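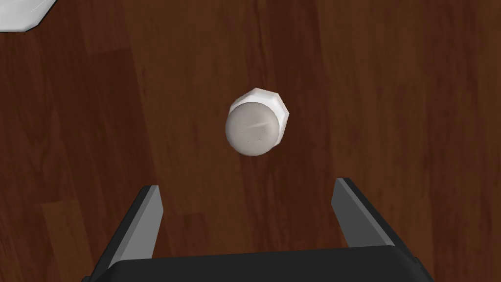

Stills: Gronham simulation archive. Story by Thu Mai.

The arm stopped on cycle 230 of 1,000, and Sneha Bajpai went to find out why.

The job was a simple one. The simulated arm had to find a small white object on a wooden surface and close its two fingers on it. Akholm wanted the full run before they would let the code near their real line, where people worked within reach of the arm.

"It says it has the part," Karim Nassar said. He had the log open. "Grip confirmed. Then it lifts."

"Does it have the part?"

"No."

She pulled up the positions. The fingers were wide open and the part was where it had started. The arm had reported a good grip 21 times that night with nothing held. On the last one it had gone on to the next move at full speed and driven its wrist into a wall.

Karim scrolled back. Someone had changed the grip check in January. The old one measured the gap between the fingers. The new one only asked whether the close command had been sent.
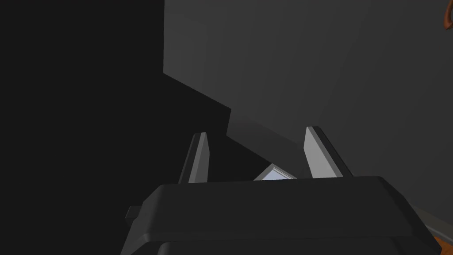

Why would a robot report a grip it doesn't have?
It reports whatever its check measures, and a check that looks only at the command will pass even when the fingers haven't moved.

"Who signed it?" Karim asked.

Sneha looked. The initials were hers. She remembered the afternoon, a little. Cluler had been waiting on a build and the old check was slow.

She called Nga Châu at Akholm and told her the run had failed and the reason for it. Nga was quiet for a moment. Then she asked how long.

"3 days," Sneha said. "Maybe more. I want someone else to review it."

"Sơn Hà can do it."

"Good."

She put the old check back, set the counter to zero and started the run again. Karim went to get his coat. Sneha stayed and watched the fingers close.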